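Ward Delegates Project: Second Progress Report

November 1, 2018

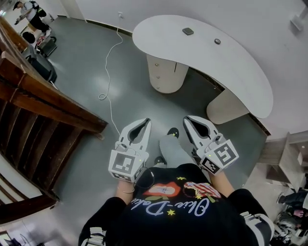

Prepared for Gunvor Kristiansen, programme officer, by Aminu Uzor, Omedau Civic Desk

The grant pays for us to follow the party primaries in Usman district and to train people in the wards to read and question the delegate lists. The first report covered the recruitment of monitors. The work since then has been mostly on the lists themselves.

The district secretariat released its register in September, later than promised. It holds 3,266 names. We have typed up the whole of it and checked it against the ward congress returns, where we could get them. Three wards have still not handed over returns – two say the papers are with the state office, and the other has not replied to our letters.

There are 150 names on the register that do not appear in any return we hold. We have not called these false entries. Some may belong to the wards with missing papers, and spelling varies a good deal between one clerk and the next. Ebere Odukoya is going through them ward by ward and has asked both factions for their own copies. One faction has sent its copy. The other wants the request signed by its chairman first.

Training went ahead in Nikmont and in the two riverside wards. Aba Opoku led the sessions. The guide to appeals was printed in a run of 700 and most copies have been given out. People asked more about how to lodge a petition than about the voting, so the next edition will have a longer section on that.

The suspension of the district chairman held us up. For a while there were two offices issuing notices, and we could not tell which timetable stood. We have recorded both in the annex and taken no side.

Spending is within budget except for transport, which is over. We ask to move the unspent hall hire money to that line.

Next period: finish the name check, publish the ward tables, and hold the remaining session in Dallix. Aminu Mohammed will send the receipts separately.

Filed under: Party Politics, Reports to Funders

Recent items
Who can vote at a ward congress?
Usman primaries: the two timetables compared
First progress report: recruiting monitors
How to lodge a petition with the appeals panel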